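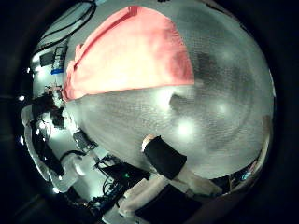
Can a salmon-pink cloth be washed with gray things without the gray coming out rosy?

Wash the pink by itself in cold water until the rinse runs clear, and after that the two can share a load. A new pink cloth usually gives up most of its loose dye in the first few washes, and a damp cloth left lying on gray fabric will mark it far more readily than a dry one.

Home Help Desk Fabric Care My Tickets Contact

Brulholm Linens customer care
February – ticket opened by Hannelore Fuchs, replies by Divina Umali

Subject: pink cast on gray mesh cover after using the Arel cloth

Hannelore Fuchs, 9:10 am
Good morning, and thank you in advance for reading all of this, I do tend to go on. I have the gray mesh cover from your Yuen range, which I bought for the big round floor cushion in my sewing room, and I've been very happy with it. A while ago I added the Arel cloth in salmon to lay over the top of the cushion where I rest my arms. Last night I lifted the cloth off and there was a faint rosy patch on the gray underneath, mostly along the line where the hem had been sitting. I had washed the cloth in the evening and put it back a little damp, I'm afraid, as I had company coming. I haven't put anything on the patch yet. Should I?

Divina Umali, 9:45 am
Good morning, Hannelore! Please don't apologize, the long messages are the ones I can do something with. You were right to leave it alone. I'm fairly sure this is loose dye that traveled from the damp cloth into the mesh, and when it's that fresh it often lifts with nothing stronger than cold water. Could you tell me two things? Is the cover still on the cushion, and has the patch been near any heat, such as a dryer, a radiator or an iron?

Hannelore Fuchs, 10:20 am
Still on the cushion, and no heat at all. The sewing room is the coldest in the house, my husband calls it the pantry.

Divina Umali, 10:50 am
Then we have a good chance. Here is what I'd like you to try, in this order:

1. Take the cover off. Wetting it in place would push the color down into the filling.
2. Turn it inside out and run cold water through the back of the patch for a couple of minutes.
3. Lay it on an old white towel and press with a second one. Press only, please – rubbing roughs up the mesh and then it catches the light differently, which people sometimes mistake for the stain coming back.
4. If there's still pink on the towel, soak the cover for 2 hours in cold water with a small spoonful of plain liquid detergent. No bleach, and no softener.
5. Dry it flat, away from the sun.

Do look at it by a window before deciding how it went. Mesh is a terrible fibber under a ceiling light, with the bright spots and the shadows, and I've had customers soak a perfectly clean cover all over again on account of it.

Hannelore Fuchs, 4:15 pm
The first towel came away quite pink and the second hardly at all. I did the soak as well. It is drying flat on the spare bed now and looks all gray to me, but it's getting dark, so I'll look again in the morning as you say. What about the cloth? I've grown fond of it and would like to keep using it.

Divina Umali, 4:40 pm
Oh, keep it by all means! Wash it alone and cold, and after each wash press a wet corner against a white paper towel. Once the paper stays white you're safe. Jomar Manalastas in our workroom tells me the deeper shades take longer, and that he has seen one need 7 washes, though he thought that was a stubborn piece. Please let it dry all the way through before it goes back on the cushion.

Hannelore Fuchs, 8:30 am, next day
Looked at it by the window with my good glasses on. Gray from edge to edge. The seam was the last bit to dry but there's no color in it that I can find. The cloth is on its second wash, and the paper is still a bit pink, so I'll carry on.

Divina Umali, 9:05 am
I'm so pleased! I've passed a note to Kanyarat Saengthong, who writes our care labels, asking for a line about damp cloths on pale and gray covers. I'll leave the ticket open until your paper towel comes up white, so just reply here when it does.

Status: waiting on customer

We use cookies to keep you signed in and remember your tickets. Accept Manage settings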